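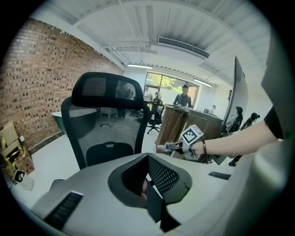 The chair had come with the office, and the office had come with the chair, or so the landlord put it when he handed over the keys in May, as if the two had been married a long time and it would be unkind to split them up. She had meant to get rid of it all the same. She had a perfectly good stool at home, and she didn't care for headrests, which made her think of dentists.

But the first evening she sat down in it just to eat her sandwich, and when she looked up again the streetlights were on all the way down to the Kiltport ferry. It was a mesh chair, black, with a tall back and a pad that found the small of her spine like a hand steering an elderly aunt through a doorway. Her mother used to do that, walk behind people with her palm flat against their backs, in church and in the bank and once, memorably, with a policeman. She thought about her mother for a good while that night, and finished the sandwich, and went home later than she had in years.

After that she stopped talking about the stool.

The business was called Wilero, and it was a small one – she mended maps. People sent her county maps and sea charts and the big rolled kind that used to hang in schoolrooms, and she flattened them out on the white table and put them back together with paste and patience. There was a brick wall on one side that shed a little red dust in dry weather, and boxes at the foot of it that she was always going to flatten and never did. A salesman for a firm called Stikwood came by once and told her he could cover that wall in an afternoon. She gave him coffee and a cookie, let him measure, and told him she was fond of the bricks. He said he could see that. He tried the chair before he left, and had to be spoken to twice before he got up.

In the fall a letter came. The building was being sold, and everybody had 27 days. She read it standing, then sat down and read it again, which was easier on the knees but no better otherwise. There was a line near the bottom about furniture belonging to the premises.

She wrote back that same evening, a longer letter than it needed to be. She explained about the maps, and the ferry lights, and the sandwich. She offered 104 dollars, which was what she had in the cookie tin, and then she crossed out the part about her mother, and then she wrote it in again.

The answer was one line long. It said to take the chair, and to please keep the money, and that the old landlord had sat in it for 21 years and asked to be remembered to it.

She rolled it down to the ferry herself, over the cobbles, stopping now and then to have a rest in it.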